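Rampersad Opens Refurbished Teaching Laboratory in Stinport

STINPORT, February — Rampersad, the independent science education center, has opened its refurbished teaching laboratory to schools and adult learners. The new room replaces two smaller laboratories on the ground floor and will be used for practical chemistry courses throughout the year.

The laboratory has 16 benches, each with its own sink, gas tap and covered storage for glassware. Shelving along the rear wall holds the shared stock of beakers, flasks and measuring cylinders, arranged by size so that groups can collect and return their own equipment. The old dark bench tops have been removed and replaced with pale gray work surfaces, against which clear liquids and fine markings on glass are easier to read.

"Our visitors come to us for practical work, and the old rooms made that harder than it should have been," said Liudmyla Levchenko, director of Rampersad. "Students were sharing sinks and waiting for glassware. They now have the space to carry out a full procedure from start to finish, including the washing up."

Design and Fitting

The work was carried out over two school breaks by Kinetti, a laboratory furnishing company, to a layout drawn up with the center's teaching staff. Drainage was moved to the outer walls, and the central aisle was widened to allow wheelchair access to every bench. Two benches can be raised and lowered.

Fiachra Gallagher, project manager at Kinetti, said the teaching staff had asked for plain, durable surfaces and for as little fixed equipment as possible. "They wanted the bench top kept clear," he said. "Reagent racks are brought out for a session and put away again, and the lighting was set so that a person looking into a vessel is not working in their own shadow."

Glassware for the laboratory was supplied by Godis. The opening stock comes to 821 pieces, most of them beakers and conical flasks in the sizes commonly used in school courses. Breakages will be recorded at the end of each session and replaced monthly.

Courses and Visits

The spring program includes 13 courses. Titles range from an introduction to measuring and pouring for younger students to a longer evening course in solution chemistry for adults returning to study. Evening sessions begin at 6:30 p.m. and end at 9 p.m.

The introductory course is led by Melaniia Hrytsenko, senior instructor. It covers the handling of basic vessels, the reading of a liquid level at the eye line, and the transfer of liquids from one container to another using the spout.

"Pouring is the first thing we teach, and we return to it often," said Ms. Hrytsenko. "A beaker has a lip for a reason, and students who learn to use it early spill far less. We start with colored water — it is cheap, and everyone can see where it has gone."
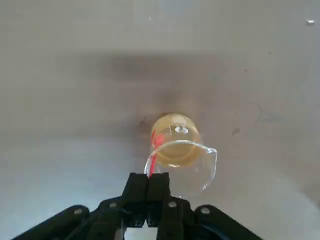 Booking Information

Schools may reserve the laboratory for a half day or a full day. Each half-day booking costs $300 per class and includes an instructor, safety glasses, aprons and all consumable materials. Schools are asked to send a list of allergies and access needs with the booking form.

Places on adult courses are booked individually through the front desk or the Rampersad website. Requests for group visits should be addressed to Svyatoslav Hutsuliak, bookings coordinator. Media inquiries and requests to tour the laboratory should be sent to Fouad Abdel Hamid, head of communications.

About Rampersad

Rampersad provides practical science teaching to schools, colleges and the public in Stinport and the surrounding area. Its building also contains a lecture room, a small reference library and a preparation room for visiting teachers.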